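Witska mill open day - notes before I forget it all

Back on the train now, typing on my phone, so sorry in advance. Went to the open day at the old paper mill in Witska, 9 October 2026. Free entry, tea not free. Got there twenty minutes late thanks to the replacement bus from Brudton, which goes the long way past the quarry and stops for everyone.

First thing - wear boots. The path from the bus stop to the mill is mud and wet leaves and the sign points the wrong way. I followed a couple with a stroller, who were following me. We ended up behind the boiler house. A man in a green apron waved us through a side door and that was how I got in, no ticket, no map. Got a map later.

The mill dates from 1863. Built by the Savolainen family, who had it for three generations and then lost it. The first owner wanted to make writing paper and ended up making wrapping paper for the most part, for sugar and nails. There is a wall of old wrappers upstairs, blue and brown, some still with the creases in them. I liked that more than the machines, to be fair. Could have used better light. One whole row of sugar wrappers was in shadow behind a radiator pipe.

Tour one was the rag loft and the beater floor. Our guide was Tuulikki Ahonen, quiet voice, big scarf, hard to hear over the water. Stand near the front. She explained how rags came in by cart, got sorted by women and kids at long benches, buttons cut off, seams opened. The buttons went in a bucket and got sold on. Linen was best, cotton next, wool no good at all and went back out. She passed round a strip of linen and then a bit of pulp made from the same cloth and it was like cold oatmeal. My hands smelled of it all through lunch.

The beater itself is a big oval tub with a heavy roller. They ran it for two minutes. Loud!! The floor shakes and dust comes down off the beams. A small boy cried and then asked for it again. They won't run it any longer than that, something to do with the bearings, and the part has to be made specially.

Then down to the vat room, which was the thing I came for. Benedek Major was pulling sheets by hand - dip the mold, lift, shake side to side, shake front to back, tip off onto felt. Takes him a few seconds. He let people try. Mine came out thick at one end and with a hole, and he said to keep it anyway. He told me a good vatman in the old days would get the same weight every time by feel, and that if you got the "vatman's drops" (water falling off your arm onto the wet sheet) the sheet was spoiled. I had about forty drops on mine. He has been doing it since he was a student and his shoulders hurt, he said, mostly in the winter.

He also talked a good while about felts. The wool has to be washed in plain soap, no softner, and they go stiff if left. New ones come from Romisach and the wait is terrible. I asked if you could use old army blankets and he said people do, and you can tell.

Lunch. Soup was potato and leek, fine, bread gone by half past twelve. Bring sandwiches. Cake table was good, poppy seed one especially. Cash only and the nearest cash machine is in Brudton, so I ate what I had coins for.

Afternoon was the drying loft (steep stairs, hold the rope) and then the rooms in the newer wing across the yard. The loft is lovely. Long slatted shutters down both sides that they open and close with the weather, and rows of lines for hanging the sheets over. On a dry windy day it goes quick, on a foggy one they just wait. You can see the river from the far end, and the weir, which is getting repaired, so half of it is behind orange netting.

The new wing is white walls and plain tables, much warmer, and I stopped there for a bit to get my feet dry.

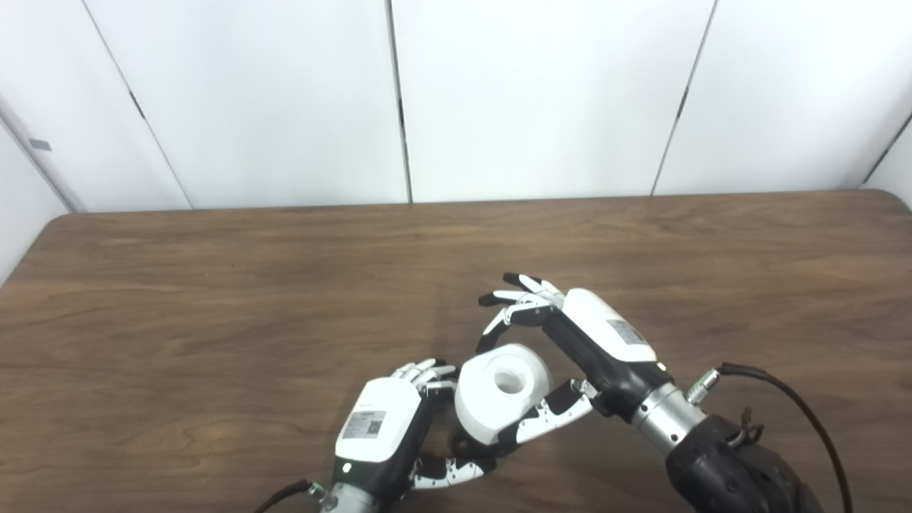

New wing, afternoon. Wood tabletop and white wall panels.

Shop is by the exit. I bought a pack of 100 envelopes, seconds, a little uneven, and one sheet of the heavy 150 gram for a friend who does watercolors. They roll it for you in brown paper. Postcards were printed a bit dark. Didn't see any books on the mill, which is a pity, the girl at the till thought they had sold out in June and not reordered.

Would I go again, yes. Next time I'd do the vat room first thing, before the line builds up, and skip the introducton film - the sound was off for half of it and it's all on the boards upstairs anyway. Last bus leaves from the top road and not from where you got off. Ask the driver on the way in. My sheet of paper is drying between two napkins in my bag and has picked up the napkin pattern.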